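Tuesday

Up before seven because of the bins. Rain until ten, then grey and dry. Porridge, two coffees, and then no excuse left, so I made a start on the cloths.

They have been in the two big bags since we came back from Rekasside in October. I had told myself they were clean when they went in, and most of them were, but they smelt of cupboard and I ended up washing nearly everything. First load on at half past eight, forty degrees, second load straight after. The machine still walks a bit on the fast spin. I must get Raju to look at the feet when he comes about the tap.

While that was going I wrote out what there ought to be. Rosalie Hofstetter lent us 24 napkins and 5 tablecloths for the lunch and wants them back by the weekend. Found all the napkins, one of them in my coat pocket. Found four tablecloths. The fifth I remember folding in the kitchen at Rekasside and putting on the windowsill, and I have a bad feeling it is still on the windowsill. Rang Zeltier to ask if they had picked it up with the hired plates. The girl was helpful and said she would look in the returns crate and ring back. She had not rung by six.

Ironed from eleven until one with the radio on. The plain ones are easy. The damask ones have to be done damp or you may as well not bother, and I had let two of them dry out, so they went back under the tap. There is a wine mark on the largest that has faded but not gone. I shall tell Rosalie about it and offer her the 80 francs for a new one. She will say no, and then we will have to argue about it.

Soup for lunch, the end of the leek one. Bread is finished.

In the afternoon I did the everyday things, tea towels and the striped cloths. I like the striped ones best, white with a thin grey line. They crease as soon as you look at them, so I have given up ironing those and just shake them out and drape them. 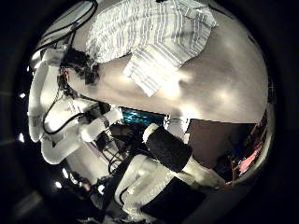
By four I had a decent pile for Rosalie and a smaller one for us, plus 12 old tea towels that are only fit for the garage. I put a label on the first pile so it does not get mixed up again. Wrote her a note to go with it and then tore it up – it sounded as if I was blaming someone for the missing cloth. Will write another tomorrow.

Need starch, bread, stamps. Bed early.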